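News > Community > December

Home | News | Get Involved | Calendar | Contact

The Jotum Seed Library Is Ready for Your Envelopes

Well, friends, another growing season has come and gone, and those of you who stopped by the old Prorora Street greenhouse this fall already know what a good one it was! We lent out 764 packets of seed between spring and the last frost, and 109 of you brought something back for the drawers (some of you more than once, bless you). The Odura beans did especially well, even in the gardens up on the hill where the wind gets at everything, and we finally have enough Yuan squash seed to share it freely.

Now comes the quiet part of the year, the sorting and the cleaning, and I have to say I love it almost as much as the planting. If you still have pods hanging in the garage, please shell them, let them sit out for another 2 weeks, and drop them off in a paper envelope with the name of the plant and the month you picked it. Plastic bags make us nervous, so paper if you can. We would dearly love to reach 2,000 packets by the time the tomatoes need starting.
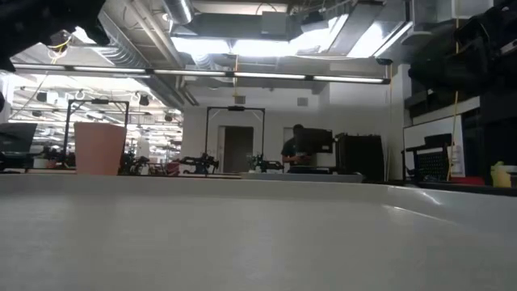

A pink cup on the far left, past the pale gray tabletop.

Sorting afternoons start at 2 p.m. and run until we get tired or the cookies are gone. Come for an hour, come for all of it, and bring your reading glasses, because lettuce seed is awfully small.

Recent items
Leaf Pickup Comes to the Hill
Notes From the Fall Plant Swap
Keeping Dahlias Through the Winter
Soup Supper Recipes, Part Two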